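Home Explore Notifications Messages Bookmarks Lists Profile More

Remedios Salcedo
Thread on folding laundry at a table. I've changed the method twice since August and a few people asked for the current version. Mostly dark cottons and jersey, household of two. 1/

2/ The layout is heap on the right, finished pile on the left, working area in the middle. The working area has to stay clear. Everything else in this thread depends on that.

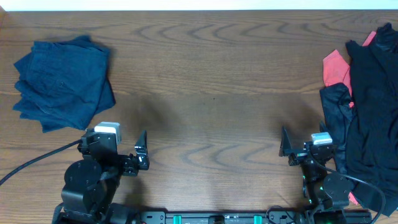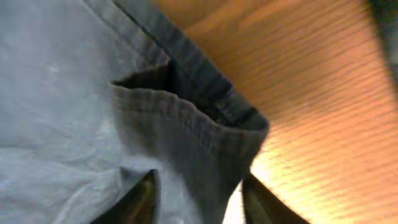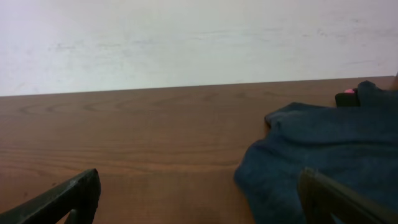
First: folded navy on the left, heap on the right. Second: ribbed charcoal over pale grey-blue. Third: the tabletop where it meets the wall.

3/ Table height matters more than table size. I used to fold on the bed and my lower back objected after one load. Standing, elbows slightly bent, hands flat on the surface. If you have to lean to reach the far edge you're using too much of the table.

4/ Push the table up to a wall if you can. Things slide off the back otherwise and you find them a week later. The price is marks on the paint. I wipe mine when I remember.

5/ Surface: wood with a smooth finish is good for jersey and slightly too good for anything slippery. A cotton cloth underneath stops the sliding but then you have a cloth to fold as well. I don't bother.

6/ Order of work. Pull large dark items off the heap first. They cover everything else and they show lint, so you want them handled once and put away. Small bright things are easy to find later.

7/ Ribbed knit is the awkward one. The rib wants to roll back on itself at the cuff or hem, and if you fold while it's rolled you get a ridge through the whole stack. Put two fingers inside the opening, pull it square, lay it flat, then fold away from the rib.

8/ Don't fold two garments at once because they came out of the basket tangled. Separate them completely. Old soft jersey clings to heavier knit and you end up folding a sleeve of one into the body of the other.

9/ Shorts: halves lengthways, then waistband down to hem. T-shirts: sides in, then thirds. The target is a rough square of the same width every time. Rough is fine. I stopped using a folding board because it added a step and the shelf couldn't tell the difference.

10/ Shelf is a Barkden, the narrow one. 40 cm of usable depth, so a folded square of 24 cm leaves room behind for socks. Measure yours before you pick a fold. Most online instructions assume a deep drawer.

11/ Fulgencio Bravo replied last time that rolling saves more space. It does in a suitcase. On an open shelf rolled shirts unroll when you take one from the middle. Happy to be shown otherwise.

12/ Olga Carrasco asked about ironing. I don't iron jersey. Shake it hard once, smooth it with the side of your hand from the collar down, fold it while it's still slightly warm from the airer by the radiator. Linen is another matter and I own one linen shirt.

13/ Finished pile: stop before it starts to lean. Carry it to the shelf, come back, start a new one. A tall pile saves one walk and costs you a refold when it goes over.

14/ Anything with a missing button goes on the chair. Do not fold it. Once folded it goes back on the shelf and you'll rediscover it when you're late for work.

15/ Ovidiu Pascu wants to know about fitted sheets. No.

16/ Corner-tuck diagrams for shirts are in my older thread. Same method except that I now do the left sleeve first.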